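Home | About us | What we stock | Deliveries | Find us | Contact

About us

Hello, and welcome to Pralgate Snacks! We're a small shop and wholesale counter in Camside, and we sell crisps, sweets and fizzy drinks from as many corners of the world as we can manage to order from. If you grew up somewhere else and miss a certain bag of something, or you've never tried a Korean snack and fancy a go, you're the sort of person we had in mind when we opened the door.

The shop was started by Debashish Uddin, who had spent years driving a van for a cash and carry and kept coming home with odd bags that his customers had never heard of. His family ate most of them. The rest went to neighbours, then to neighbours' friends, and by the following November he had the keys to 27 Grivard Lane and a very large order of crisps arriving before the shelves did. We sold the first boxes straight off the floor.

We still love that part of the job, opening a box and working out where it all ought to go. Bags go up top and bottles go underneath, and that's been our way of doing things from the start. A bag on a high shelf catches the light and you can spot your favourite from the doorway, and the bottles are happier low down where they stand steady (and where you can get a proper grip on them).

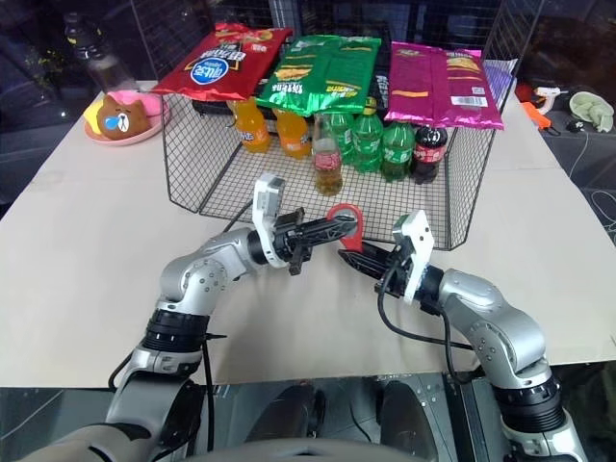 Most of our shelving is plain wire. It's light, it wipes clean, and you can see what's running low without moving anything. Debashish bought the first lot from Kılıçarslan, the shopfitters two streets over, who were clearing out their yard and let us have 34 pieces for the price of a decent lunch. Some went in the window, some by the till, and a few live on tables in the back. We spend far longer on those than we should! Does green look better next to red or next to purple? Should the orange drinks go at the end or in among the others? Everyone has a view, and customers are welcome to join in.

At the last count we had 98 kinds of crisps and savoury snacks, and that's before you get to the biscuits. We don't pretend to like them all equally. There's a seaweed one that divides the shop right down the middle, and a sweet corn one that we have to hide from ourselves. If you're not sure what you're buying, please ask. We've eaten it, and we'll tell you whether it's mild or whether you'll want a drink standing by.

Speaking of drinks -- they started as an afterthought and now take up nearly as much room as the snacks. We keep cola and orange for people who know what they want, and plenty of others for people who don't. A good number of our regulars come in for one bag and one bottle on the way home, and we think that's a very fine way to finish a working day.

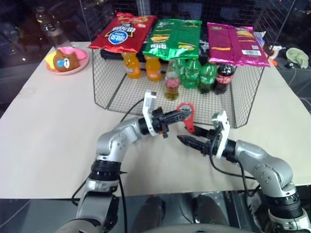
Snacks on the top shelf, with orange soda, cola and a few green bottles below.

We also make up party boxes and small displays for offices, school fairs and village halls. Tell us how many people are coming and what they like, and we'll pick out a mix and send it with a rack if you need one. You keep the rack for the day and bring it back when you can. For bigger orders we like 2 days' notice, as the more unusual bags come to us in small batches and we don't want to promise something we can't put in the box.

If there's a snack you remember and can't find, write the name down for us, or draw the packet if the name has gone. We've tracked down a surprising number from drawings, including one done in biro on the back of a bus ticket. It took a while, but the customer cried a bit when she saw it, and then bought the whole carton.

Come and see us at the Camside end of Grivard Lane. There's parking behind the bakery, the step at the front has a ramp, and there's nearly always something open on the counter to try.

Page last updated 28/06/2020

34 shares | 2 comments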